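## 4. Building the folding cell at home

I should say up front that my dining table is the lab. The arm I call Terisia bolts to a plate at one end, and everything in this section was built, broken and rebuilt within reach of my coffee maker. I wanted a setup that somebody with a drill and a free month could copy, so wherever I had a choice between a nice part and a part I could make in the kitchen, I made it.

The fingers took the longest. My first pair was hard printed plastic, and they were great at pinching the tabletop and terrible at pinching cloth. Then I went to foam, and I should have started there! A foam block gives a little when it touches down, so the wrist can come in a few millimeters too low without stalling the motors. I carved the blocks with a bread knife, cut a pocket into each one, and beveled the edges so they could slide in beside a fold (the beveling is messy — do it outside). Figure 3 is the view I ended up trusting most during tuning, with the wrist camera looking down between the two yellow fingers at a piece of off-white fabric that still has a flap folded over near the top.

I left the printed tablecloth on for every trial. Plain backgrounds make the edge finder look smarter than it is, and gray leaves and branches gave it plenty of chances to be wrong. It took a lot of those chances. The shadow under a fold was worse, though, and the early version of Skekeo, my edge-finding script, would happily report a soft shadow as the hem and send the arm there.

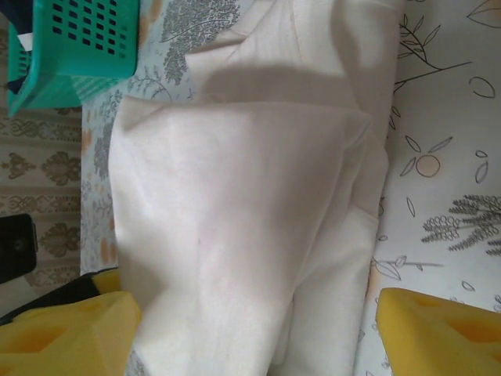

**Figure 3.** Wrist-camera view of bunched fabric on the printed tablecloth, foam fingers to either side.

Ruby-Lee Whitelaw read a draft of this section and wrote back that I was blaming the shadows for a problem in the approach angle. If the wrist came in tilted, she said, the finger would lift the edge as it arrived and I could quit caring exactly where the hem was. She also thought my foam was too thick.

She was right about the angle and I'm still arguing about the foam. I tipped the approach, kept Skekeo as it was, and ran the whole thing again over most of May. Out of 600 grasp attempts with the level wrist, 329 ended with one layer of cloth held between the fingers. I don't have a matching set for the tilted wrist yet, only a short run of 38 attempts that I used to pick the angle, so I won't quote a rate from it. It did feel better — take that for what it's worth.

Wear is the other thing to plan for. Foam sheds, and it tears first at the inside corner of the pocket. I swapped fingers whenever I saw a tear starting, and I wouldn't expect any pair to survive 1,000 grasps. Keep the offcuts, they make decent shims for the mounting plate.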